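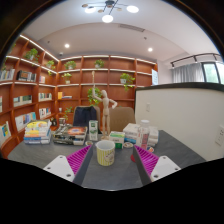 Fig. 1. Striped mug between the fingertips, mannequin right behind it.

May 7, 2025
Grurnis project, tabletop task set, reading room end of Griffiths

Set up late, table was full of books. Moved two stacks to the left side and left them there, they make decent clutter. Rest of the objects as on the sheet: mug, mannequin, SODA bottle, boxes, coasters.

Goal for the Jevamby entry is 100 usable demos of pick + place. We had 37 going in. Added 30 today before the laptop battery quit, so 67 if they all survive the trimming script. They won't.

Mug first. Side approach, fingers level, close on the body below the rim. Kept coming in too steep and the pads met the mug with the tips only -- it turned instead of lifting. Redid those. Better when the wrist goes down almost to table height before closing. Slower but it looks the same from one run to the next, and the policy seems to care about that more than speed.

The emblem on the mug should face a different way each time. I forgot for a whole batch. Marked them "emblem right" in the log so whoever does the split can see it. Please dont put all of them in the training half.

Mannequin: not a target this round, just an obstacle. Arm stays up. Bumped it twice reaching over for the coasters, put it back by eye. Should tape a ring on the table for the base.

Coasters: gave up. Lying flat there is no edge to get a pad under. Tried dragging one to the table edge and pinching it there, worked once and then not again. Suggest we drop them from the Jevamby list and keep them as distractors. The rules sheet says objects "of our choosing" so I think we are ok, will reread.

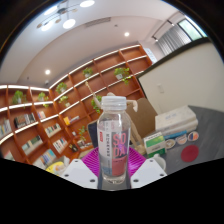 Grurnis notebook, vol. 2, p. 37

Bottle is the good news. Held upright, a finger on each side, label in plain view. The old flat pads from November used to let it slide down. New ones from the Clillard mold (magenta, ridged) give a little and then stop. No slips on the bottle today except one where I let go of the trigger early, my fault, deleted.

Worry: clear plastic. In the lower part you get whatever is behind showing through, faint, and the tracker drew its box around the label and left out the rest. Two options
 - hand-correct the boxes (ugh)
 - run without boxes, raw video only
Leaning to the second. Ask the group.

Also the lights. The ceiling lamps and the window are both in view from this end of the table, and exposure jumps when I tilt up. Blinds stay closed next time, and fix the exposure before starting insted of after the first ten.

Pad wear: checked both after the session, ridges fine. Screws on the left plate had worked loose a quarter turn, tightened. Add to the pre-run check.

Files: uploaded to the shared drive under today's folder, clip numbers carry on from the old set so the last one is 664. Clip numbers are NOT demo numbers, this tripped us up before. Calibration clips are in there too.

To do
 - tape ring for mannequin base
 - charge laptop!!
 - more mug runs, emblem facing left and back
 - print one spare pair of pads, same mold, don't change the ridge spacing
 - trimming script drops the first second of every clip, find out why
 - put the books back, library wants the table by noon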